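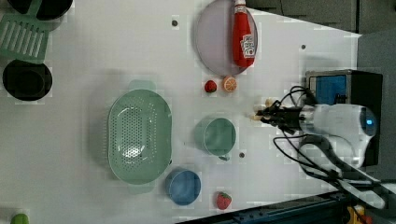 Toy library gets its storefront, and Umness families can join too

July 6, 2025

Good news for anybody whose living room floor has disappeared under plastic: the Drandunville toy library is moving out of the church basement and into a proper storefront! The lease on the old Tsuji shoe repair shop on the corner got signed on Thursday, and the doors are supposed to open in August. I have been bugging the town office over this since winter, so forgive me if I sound a little giddy.

For those who never made it down those basement stairs (I don't blame you, they were steep, and with a stroller they were close to a workout), it works the same way as a book library. You get a card, you pick out a few things, you take them home, and you bring them back when your kid has moved on to something else. My youngest borrowed the same wooden train set four times in a row, and then one morning she didn't care about it anymore and back it went. I didn't have to find a closet for it. That alone is worth the card to me.

The collection now stands at 578 items, which I only know because the list is taped up in the shop window already, all of it in tiny print. Puzzles take up a big chunk. There are ride-on cars, a couple of dollhouses, board games for older kids, and quite a lot of pretend food and cookware. If you've priced a play kitchen lately, you know why people ask for that stuff. It is also what gets handed down most, so the shelves fill up as fast as they empty out.

A few things are changing with the move. Loans used to be two weeks, and they'll go up to 3. You can take home three toys per child, same as before, but the limit on big outdoor items is gone as long as you can get them home yourself (no delivery, I asked). Cards from the basement days are still good. If yours has been sitting in a drawer, bring it in during the first 90 days after opening and they'll renew it without a new form.

The other change is the one people have been arguing over at the farmers market. Until now you had to live inside the Drandunville town line to get a card. Starting with the new place, Umness families can sign up too, at the same yearly price. There's already a waiting list with 53 households on it from over the river, and the town office told me every one of them will be offered a card before the end of the summer.

I think it's great, personally. Half of us shop in Umness and half of them send their kids to swim lessons here, so I can't get too worked up over who borrows a marble run. But I did hear from folks who worry the good stuff will be gone by nine on a Saturday, and I get that too. The answer from the town is a reservation list. You'll be able to put your name down for a toy by phone or at the counter, and it will be held at the desk for two days.

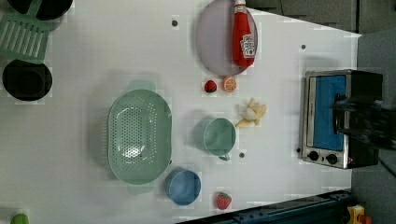

One Umness parent wrote to me after I mentioned the change last week and said she'd been driving her boys almost an hour to a toy library upstate, so a ten-minute trip sounds like a vacation. She also wanted to know if lost pieces mean a fine. I passed that along, and the reply was no fines for small parts, but please tell the desk what's missing so the next kid isn't hunting for a puzzle corner that's been inside your vacuum cleaner since Easter. Lose a whole toy and you'll pay for a replacement or bring in something similar.

Money, since a few of you asked: the rent is coming out of the town's family services budget for the first year, and the shelves and the new carpet are being paid for through the Skustari fund, the same one that fixed the bandstand roof. What happens in year two hasn't been settled. I'd love to see that on the agenda before the fall instead of after Christmas, when everybody is tired and the heat in the meeting room is broken again.

Donations are closed right now while everything is boxed up, so please don't leave bags on the step of the shoe shop. It rained on a pile of them Friday night, and there was a perfectly nice stuffed giraffe in there that I don't think is going to recover. They'll start taking toys again the week of the opening. Clean, complete, and no batteries left inside, please. Stuffed animals are a maybe, so call first.

Hours will be Tuesday and Thursday afternoons plus Saturday mornings. There's a ramp at the side door, and street parking is free for the first hour. The exact opening day still depends on the carpet, and I'll put it up on this page as soon as I hear.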